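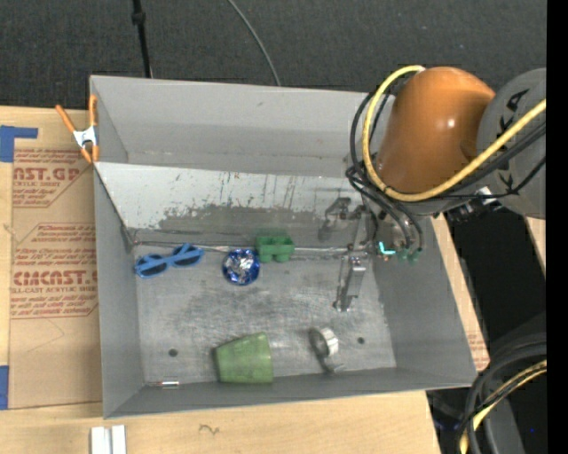
For many years I believed that the best container is the one with the most compartments. I bought boxes with small lids, boxes inside boxes, a chest with 28 little drawers for screws. Now I prefer one big open bin on the table, and I want to write down why I changed my mind. The inner walls should be sloped, like the walls of the gray one on the light wooden tabletop, and I don't mind at all if the floor is scuffed. A straight wall makes a corner, and a corner is where a small thing goes to hide. With a slope your hand comes down along the wall and arrives at the bottom, and there you find the eraser, the key, the battery, whatever you were looking for.

It began in July, when we moved from the apartment above the bakery to the house in Sinville. I had packed very correctly. Every box had a number and every number had a line in my notebook. But a notebook is only useful if you can find it, and mine was at the bottom of box 12, under the tablecloths. I spent the first evening in the new kitchen looking for scissors to open the boxes, and the scissors were, of course, in a box.

My neighbor Hema Thomas came to say hello and found me sitting on the floor with a bread knife. She went home and returned with scissors and with a big bin that her brother had used in his workshop. "Put everything in here first," she told me. "Decide later." I thought this was terrible advice. In my family we decide first. My mother decided the place of a spoon before she bought the spoon.

But I was tired, so I did it. Everything small from the first 6 boxes went into the bin: tape, clothespins, candles, chargers, the little bag of buttons, a measuring cup without a handle. After this I could see what I had. It sounds like a small discovery, but I had owned three measuring tapes for ten years and had never seen them together.

Since then the bin has a permanent place on the table in the back room, and I use it every Sunday. The method is very simple. During the week all homeless objects go in. On Sunday, after lunch, I take them out one by one and each object must leave the bin in one of these directions: to its place, to somebody else, or to the trash. I am allowed to put one thing back for the next week. In the beginning I was allowed five, but I was cheating, the same five objects were living in the bin for a month.

I have learned some practical things which may be useful for you.

The bin should be large, larger than you think is reasonable. In a small one the objects lie on top of each other and you must dig. In a large one you can push them apart with your hand and see them all.

It should stand on a table and not on the floor. I tried the floor for two weeks to save space and my back did not agree. Also the dog was interested.

Do not put a lid on it. With a lid it becomes storage, and then you stop looking inside.

Gray is a good color. My husband wanted a nice red one from the Iken catalog and we bought it, but red things and orange things became difficult to see, and we own many red pens. The red bin now holds potatoes, and it does this very well.

About the scratches I want to say more, because I had an argument about it. When my cousin visited she told me that I should clean the bin, or paint it. So I tried. I used a soft cloth with dish soap, then baking soda with a little water, and then a white paste called Purnard, which they sell in the hardware store for sinks. The soap removed dust. The baking soda removed one dark line, which I think was from a shoe. The paste made a pale spot the size of a coin, and this spot looks worse than anything that was there before. I stopped. A bin for work is going to have marks low down where the things rub, and if it has no marks it means only that it is new.

There was a shopkeeper in my hometown, Mr. Šindelář, who sold nails and hinges by weight. He had metal trays on his counter which were so worn that the bottom had become darker than the sides, and very smooth. As a child I liked to put my hand in the nails when he was not looking. He always knew exactly what was in which tray, and he had no labels. I asked him once how he remembers, and he said that he puts them back every evening. I was disappointed with this answer at that time. I was hoping for a trick.

Today, 6 December 2020, I took out of the bin: two Christmas candles (to the dining room), a lamp bulb (to the shelf, but first I tested it), the key of the old apartment, which I should have returned long ago, a glove, and a receipt for 70 envelopes. I do not remember buying so many envelopes and I have not found them yet. The glove I put back for next week, as I am still hoping for the other one.

If somebody knows how to repair a dull spot made by sink paste on gray metal, please write it in the comments. Hema says to leave it, and I will probably leave it, but I would like to know. Next time I will write about the potatoes, because two readers have asked how I keep them from sprouting, and the red bin has a part in this too.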